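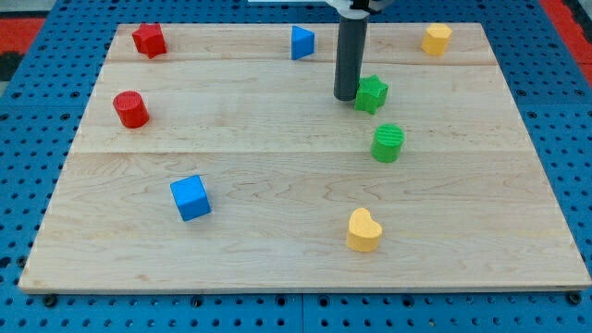
The Lending Shelves of Madton

The public library in Madton has lent toys for longer than it has lent films. The collection occupies the east end of the ground floor, between the large-print fiction and the door to the garden, and it is open during the same hours as the rest of the building. A family with a borrower's card may take home three items at a time and keep them for four weeks. There is no charge. The catalog lists 562 items, of which more than half are out on loan in an ordinary week in April.

Toy lending has a long history in this country, much of it poorly recorded. Many collections were started by parent groups, run from church halls and spare classrooms, and closed when the founding families moved away or their children grew up. Those that survived usually did so by attaching themselves to a larger institution with a roof, a budget line and a catalog. Madton's collection followed this course. It began with 84 items in two cupboards at the Wimmont Street primary school and was transferred to the library when the school needed the room.

The transfer changed the character of the service. At the school, parents had signed for toys in a ruled notebook and returned them when they remembered to. The library required that each item be numbered, described and bagged, and that its parts be listed on a card. Staff who had spent their careers describing books had to settle how to describe a shape sorter, a wooden train or a set of nesting cups. The rules they wrote ran to 27 pages and have been revised several times. They deal at length with the question of what constitutes a complete item.

Keegan Zacharias, who has managed the collection for the past nine years, regards that question as the center of the work. "A book with a page missing is a damaged book," he said. "A set of blocks with one block missing is still a set of blocks, and a child will play with it quite happily. We had to decide at what point we stop lending it." Under the present rules, a building set may lose up to a tenth of its pieces before it is withdrawn. A puzzle may lose none. Board games are judged case by case, and replacement tokens are permitted where they do not alter the play.

Checking takes up most of the staff time. Returned items go first to a back counter, where they are emptied onto trays, compared with their cards and wiped down. Fabric items are laundered. Anything with a crack, a sharp edge or a loose small part is set aside for repair or disposal, and the decision is entered in the record. A simple item can be back on the shelf within the hour. A large construction set may wait until the following morning.

The purchasing policy favors toys that can be used in more than one way and by children of different ages. Plain blocks, animals, vehicles, dolls, play food and dress-up clothes make up the greater part of the shelves. Toys that depend on a screen or a paid account are excluded. Battery toys were also excluded for many years, a rule that was relaxed after requests from the parents of children with limited movement, for whom a large button that produces a sound or a light may be the most useful toy in the building. The library now holds a small group of switch-operated toys and lends them for eight weeks instead of four.

The early policy placed great weight on what each toy was meant to teach. The first printed catalog sorted the stock under headings such as Number, Language and Hand Control, and borrowers were advised to choose across the headings. Parents largely ignored the advice, and the headings were dropped. The present catalog is arranged by kind of toy, with a suggested age and a note on the space needed. The note on space has proved the most widely read part of each entry, particularly among families in the apartment blocks near the Ngau Bridge, where a marble run or an indoor slide must be weighed against the size of the living room.

Borrowing patterns follow the school year. Demand is strongest in the weeks before the summer break, when families look for outdoor items, and again in the dark part of winter. Grandparents form a distinct group of users. Many hold cards solely for the toy collection and borrow only when a visit is expected, returning the same favorites to the counter several times a year. A ride-on tractor acquired in the library's second year of toy lending has been repaired so often that only its seat and steering wheel are original.

The cost of the service is modest when set against the whole library budget, but it is not trivial. New purchases account for a small share. The greater expense is in staff hours, storage and the heavy mesh bags, which wear out faster than most of their contents. A proposal to introduce a fee was considered and set aside. The library in Rarska, a smaller town to the north, had tried an annual charge and saw its toy membership fall from 400 families to fewer than half that number. The charge was withdrawn, although the membership has been slow to recover.

The two libraries now exchange part of their stock twice a year. A van carries crates in each direction, and for several months the shelves in both towns hold toys that local children have not seen before. The arrangement has allowed each library to buy fewer duplicates and to hold a wider range of large items, among them a puppet theater that spends the winter in Madton and the summer in Rarska.

Work has begun on a low play area beside the shelves, where children may try an item before it is borrowed. The floor covering has been chosen — a hard-wearing gray cork — and the garden door will be widened to admit double strollers. The collection will remain open during the work, with a reduced selection available from the main desk.

Contact the editors | Copyright, all rights reserved | Back to top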